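Bohdana Tkachuk Puts Things Back Where People Left Them

Bohdana Tkachuk has been setting up shared workrooms for 12 years, first for a furniture dealer and now under her own name, Kakwood. She works with one assistant, Sota Amano, and a van. Most of her clients are small offices that moved into a space in a hurry and never finished moving in.

I met her in February on the upper floor of the Pirihi building, where she was partway through a job. She had been on site since 7:30 in the morning and was eating a sandwich at a windowsill.

I asked what she does on the first day in a new room. "Nothing, mostly," she said. "I sit in a corner and see where people set things down. They come in with a drink and a bag and a jacket. They have maybe two seconds before it all lands somewhere. Wherever it lands, that's where I need a surface."

She doesn't ask clients to fill out a questionnaire. She used to, and the answers were no help. People wrote that they wanted a clean desk, and then she would find the printer paper under a coat for the third time that week.

Her strongest opinions are about containers. She buys them with lids and she won't buy clear ones. "Clear boxes look good in the store. Then you fill one with cables and you're looking at cables all day." She labels the short side and the lid, so the box can be read on a shelf or on the floor. The largest size she uses is 32 quarts. Anything bigger gets packed too heavy and stays wherever it was filled.

Amano handles the furniture. He told me the mistake he sees most is buying the tables first. "Get the chairs in, then see what room you've got," he said. A chair with a tall back takes more space than people expect when it's pushed out and turned, and he marks that area on the floor with painter's tape before anything else goes down. He leaves the tape for five working days. If people have been walking across it the whole time, the chair moves.

They sometimes disagree. Amano likes rows of matching tables, and Tkachuk would keep almost any old wooden table that stands level. At their last job, for a bookkeeping firm called Skivport, she kept a table the client had wanted to throw away. "It's where they eat now," she said. "Before that they ate over their keyboards."

What about drinks? I had expected her to want them in the kitchen. She shook her head. "People will have a bottle with them. I'm not going to fight about that. I give it a place off to the side, away from the work."

Cardboard is the one thing she is strict about. A box that comes in gets emptied and flattened before the next job begins, or it gets a date written on it. After 21 days, a dated box is opened, and whatever is in it is either put away or sent back. Isla Halliday, the office manager at Skivport, told me later by phone that she was annoyed by the rule for a month and now applies it to her garage.
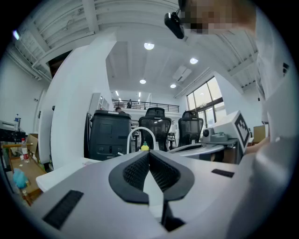
Tkachuk judges a room by how it looks in the middle of a working day, and she doesn't expect bare surfaces. A big dark gray container with its lid on is fine with her, and so are black mesh chairs with headrests, as long as people can get past the backs. She would leave the water bottle on the black shelf unit and the one with the red label on the wooden table. The cardboard box behind it is another matter. "Somebody should write a date on that," she said, and went to find Amano and the tape.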